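Week 4: Getting paid to fight

Last week we did belts and rankings, so today I'm moving on to purses, and I promise the math is easy!

Take a club show at the Holovko hall on a Saturday. Our fighter signs for 3,000 dollars. The manager takes 15 percent (450), and gym fees and medicals eat up more. I always make people write the number down before we subtract anything - it stings, but it sticks.

Now the Trukar bout. He missed weight and handed 23 percent of a 2,000 dollar purse to his opponent. Work out what he kept before you look at the back page.

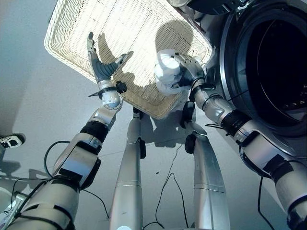
Woven basket in strong light, with shadows on its floor.

For next time, read the Pladon contract, mostly the rematch clause, and bring one question about it. I'll have the Vuson purse sheets with me if you want extra practice.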